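From: Przemysław Piątek
To: virnham-catalog
Date: 19 September 2025
Subject: Re: duplicate authority records after the Trolby merge

Replying inline to the parts I can answer. I have trimmed the rest.

> We loaded the Trolby file into the test copy last night and the
> name index is a mess. Peixoto shows up four times in the author
> browse, each with a different set of titles under it. The old
> system had one heading. Is the loader splitting these, or were
> they already split in the export?

They were already split in the export. I pulled the raw file and searched it before the loader touches anything. There are 4 separate authority records for Peixoto, with four different control numbers. The old Trolby display hid this. It grouped headings on a normalized string (lowercase, punctuation removed, trailing spaces removed) at display time, so the public saw one line. The records underneath were never merged.

The four forms are:

Peixoto, J.
Peixoto, J
Peixoto, J. (Joint author)
Peixoto , J.

The second lacks the final period. The third carries a role term that belongs in the bibliographic record and should never have been in the heading. The fourth has a space before the comma, and I have found the same space in a lot of other headings keyed at the same terminal group, so I assume a data entry template had it built in.

Before anyone merges these by hand: please don't yet. The bibliographic records point to the authorities by control number, and the loader rewrites control numbers on import. If you merge in the test copy, the merge is lost at the next load. If you merge in the export file without updating the links, you get orphans.
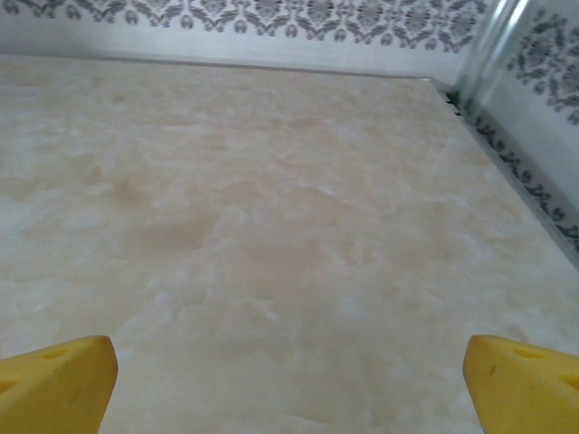 The order I would suggest is normalize first, then match, then relink, then load. The normalization step has to be stricter than what Trolby did for display and looser than an exact match. My current rules:

1. Convert everything to composed Unicode. The export mixes composed and decomposed diacritics, sometimes within one heading. My own surname is a useful test string. One form has the ogonek as a combining character and one does not, and they sort in different places.

2. Collapse runs of spaces to one. Remove any space before a comma or period.

3. Strip a closing period only when the preceding token is longer than one letter. Initials keep their period. If an initial has none, add it.

4. Move anything in parentheses to a holding field, unless it is a fuller form of name. I test this by checking whether the first letters match the initials already present. It fails on a handful of compound given names, which go to the review list.

5. Leave dates alone. Do not use presence or absence of dates to decide that two headings differ, and do not use it to decide that they match.

Rule 5 needs a person. Two headings with the same name where one has a birth year and the other has nothing may be the same author or may not. The script writes them to the review list and stops there.

> How big is the review list likely to be? We have two people who
> can spend part of each day on it and we were told the new catalog
> has to be public before the end of September.

I ran the rules against the full name file. The run produced 3,634 candidate pairs. Of those, 1,646 differ only in spacing, punctuation or Unicode form, and I am comfortable merging them without review. The remainder need somebody to look at them, although many can be settled from the title lists alone without getting the book off the shelf.

I would not tie the public date to the review list. A split heading is a nuisance for the reader, and it can be repaired later by adding a cross-reference. A wrong merge is much harder to undo, because once the links have been rewritten there is no record of which title came from which heading. The loader has a log, but the log only stores the surviving control number. I have asked Virard whether the next release could write both. They have acknowledged the request and given no date.

In the meantime I keep my own crosswalk file: old number, new number, rule that fired. It is tab separated, one line per bibliographic record affected. Please do not open it in a spreadsheet and save it. The control numbers have leading zeros and the spreadsheet will remove them. We lost an afternoon to that with the serials file.

> Also, the subject headings. The Virard manual says the loader can
> convert the local terms to the standard list with a mapping table.
> Is that usable?

Usable with care. The mapping table is a plain two-column file, local term on the left and standard term on the right. Three things the manual leaves out:

The match on the left column is case sensitive. The Trolby export has local terms in all capitals for the older records and in sentence case for the later ones, so each term needs two lines.

Subdivisions are not mapped separately. "Harbors – Maintenance" is treated as one string, and a line for "Harbors" alone will not touch it. You can either list every combination or split the subdivisions into their own subfield before loading. I split them. The script for this is short and I can put it in the shared directory.

A term with no match is passed through unchanged and tagged as standard. I consider this a bug. It means local terms will look as though they had been checked. My workaround is to finish the table with every unmapped term listed on both sides, with a local source code added on the right. It is tedious to generate but it can be scripted from the index dump.
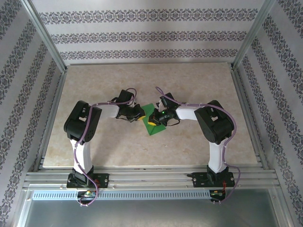

There is a related problem with geographic headings. The local practice at Virnham was to enter the place directly, with the county omitted, and the standard form wants the larger place first in a subdivision and in parentheses after the name in a main heading. The mapping table cannot do both from a single line. I treat main headings and subdivisions as two separate passes with two separate tables. If you run them in one pass, the second form overwrites the first and there is no warning.

> Last one. Who decides which form of a name wins when two records
> are merged? In the old system it was whoever got there first.

The form in the national file wins, if there is one. If there is none, I take the form found on the title page of the earliest work we hold. If we hold only one work, I take the fullest form that appears anywhere in that work. In each case the losing forms are kept as cross-references, apart from those that differ only in punctuation, which would index identically and add clutter.

For Peixoto this gives "Peixoto, J." as the heading for now. The fuller form may well be in one of the prefaces, but I have not seen the books. If either of the reviewers has the time to check, the preface and the colophon are the places to look. Do not rely on the spine labels, several of which were typed from the old headings and repeat the same errors.

Things I need back from you before the next test load:

A decision on the parenthetical role terms. I have them in a holding field. They can go to the relator subfield of the bibliographic record, or they can be dropped. I would keep them. Dropping them saves nothing.

The list of headings that were edited by hand in the test copy since the last load. I know there are a few because the timestamps changed. I can reapply them through the crosswalk if I know which ones were deliberate.

Confirmation that the indexes will be rebuilt from scratch after the load. An incremental rebuild leaves the old keys in place, and the author browse will then show headings with zero titles. This looks exactly like a failed merge and will generate a lot of mail.

The name normalization script and its test strings are in the shared directory, under names/normalize. It reads standard input and writes standard output. It does not modify the export. Run it on a small file first and compare the line counts. They should be equal; if they are not, there is a stray record separator in the input, and the usual place to find one is in a note field pasted from a word processor.

I will not start the relinking step until I have the answers on the role terms and the hand edits.

Przemysław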